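About us

Hi, I'm Quang Kiều, and if you've landed on this page you probably want to know who's behind Rilloson. It's mostly me, plus a small crew who are much better at soldering than I am. We teach robots to do fiddly little jobs by showing them how. You take the controls, you do the job yourself through the robot's own arms, and the software learns from what you did. That's the whole business, and I still get a kick out of it every morning!

I came to this sideways. I spent 12 years in a small machine shop, most of them sorting and kitting hardware for other people's assemblies, and I got pretty fast at it. Then the shop bought a robot arm and a very nice man came in to program it. He typed in positions for weeks. Every time the supplier changed the tray by a hair, he had to come back and type some more. I kept thinking, I could just show it. Give me a handle and a trigger and let me show it what I do with my hands.

So that became Rilloson. We opened in September in half a rented unit with one bench, a secondhand arm and a coffee maker that came with the lease (we still have the coffee maker). There are 4 benches now, and we've taken over the other half of the unit too.

Most of what we teach is small parts: picking them up, turning them the right way around, putting them where they belong. We do a lot of it in simulation first, because you can try a grip fifty different ways in there and never lose a washer under the fridge. Our practice setup is called Vudia. You sit down, put your hand on the controller, and what you see is close to what the gripper sees, with the fingers right up in your face and the work laid out past them.

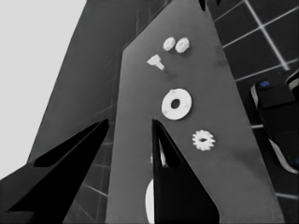
It feels odd for the first ten minutes or so. People reach too far, or they close the fingers early and get a pinch of air. Then something settles and they stop thinking about the controller at all, and that's when I start keeping the recordings. A gear has teeth you can catch on, a washer lies flat and gives you hardly any edge to grab, and a bolt will roll on you if you're rude to it. Everyone finds their own way of dealing with each one, and we want the robot to learn from all of those ways, my own clumsy ones included.

Our biggest course so far is Skadia, a parts-sorting set with 161 kept demonstrations. I threw out nearly as many again. I'm picky about hesitation, because if you hover over a part while you make up your mind, the robot learns to hover too, and then you've got an arm that dithers like me in front of a sandwich menu.

After the simulated work we move over to the real arms. We call our main one Sầm, and it lives on the bench closest to the door. On that one you can either drive by remote or take hold of the arm and walk it through the motion by hand. I like the by-hand way for anything with a push or a twist in it, and remote for plain picking. Some of our customers feel exactly the opposite and we argue about it over lunch.

Who comes to us? Small shops, mainly, the kind I used to work in. They send us the person who does the job now, and I insist on that part. I don't want the manager or the engineer at the controls, I want whoever has had their fingers in that parts bin for years. We've had 42 people through so far, and almost 12 of those had never touched a game controller in their lives. They did fine, by the way. One of them was embarrassingly better than me by the end of her first afternoon.

If you'd like to come by and have a go, please do! Write to us through the contact page, tell me what parts you work with and bring a handful along if they fit in your pocket. Wear something with sleeves you can push up, and I'll put the coffee on.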